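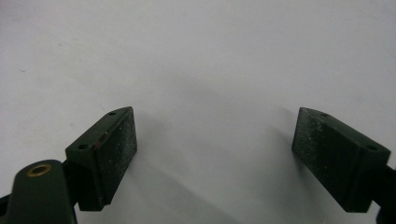

Sedholm est une commune rurale de la province de Beten, arrosée par la Stadico. Elle compte 362 habitants et culmine à 56 mètres d'altitude.

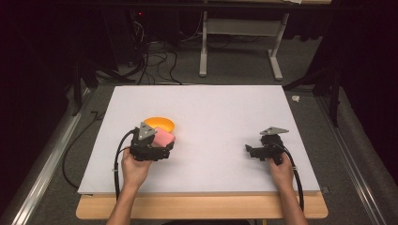 Le bourg s'est formé autour d'un moulin à eau, puis d'une tuilerie fermée faute d'argile. Deux hameaux en dépendent – Buchanan et Le Gué –, reliés au centre par une route départementale.

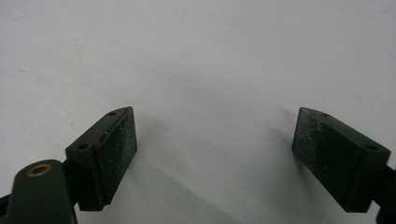 L'économie locale repose sur l'élevage ovin et la culture du seigle. Une foire aux semences se tient chaque année en mars sur la place de l'église. Le pont de pierre est classé.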